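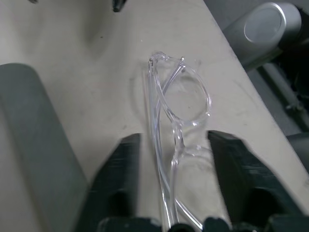
Restored "Sebastian" set for disc and theatrical release

12/10/20

Tuveo has confirmed the technical details of its restoration of the roadshow musical "Sebastian," which will be issued on a two-disc set early next year after a short run in theaters. The new version runs 178 minutes, including the overture, intermission music and exit music. All earlier home video editions were taken from the shortened general release cut.

The work was done at the Fledow lab under Guadalupe Valdovinos, who supervised picture, and Arsalan Tanoli, who handled sound. Scanning of the 70 mm elements began in the winter and was finished in August.

According to Valdovinos, the main source was the original camera negative, which had been cut down when the film went into general release. The trims were not kept with it. Missing sections were filled from a separation master, and where that was incomplete, from a faded release print held by the Bridport Film Archive. Footage from the print makes up around two minutes of the finished film, most of it in the harbor number and the scene that leads into the intermission.

"You will see the grain change when we go to the print," Valdovinos said. "We matched the color as closely as we could and left the grain alone. If we had smoothed the print sections, we would have had to smooth everything on either side of them."

The lab logged 327 damaged splices in the negative. Many had been repaired before with tape that had shrunk, and these were taken apart and remade by hand before the reels could go through the scanner. Image steadiness at the cuts is improved over the previous transfer, though a slight vertical bump remains at several reel changes.

Color was graded against a dye transfer reference reel, also from Bridport. The reel covers only the opening and the first ballroom sequence. For the rest of the film, the team worked from costume swatches and the cinematographer's timing notes. Viewers who know the older disc will find skin tones less pink and the night exteriors a good deal darker. The ballroom walls, which looked gray on the disc, are now a pale green.

The soundtrack comes from the six-track magnetic master, with dialogue panned across the front channels as in the first-run prints. One reel of the master had deteriorated too far to play. For that reel Tanoli used the tracks on the release print, which have a higher noise floor and less top end.

"There is hiss on that reel and I have not gated it," Tanoli said. "The vocal is quiet there, and any gate that catches the hiss also takes the ends off the words."

The set will carry the six-track mix and a stereo fold-down. The mono mix made for smaller theaters is not included - Tuveo says no usable element was found. Subtitles cover the song lyrics as well as the dialogue, something the earlier edition left out.

The first disc holds the film up to the intermission and the second holds the remainder, along with the general release trailer, a set of silent costume tests and a piece on the splice repair. The text of the original souvenir program is reproduced in the booklet. There is no commentary track.

Theatrical bookings will be digital for the most part. Tuveo has not decided whether to strike a new large format print, and said the cost of adding sound to one is still being worked out. A release date and price for the set will be given when the discs have been authored and checked.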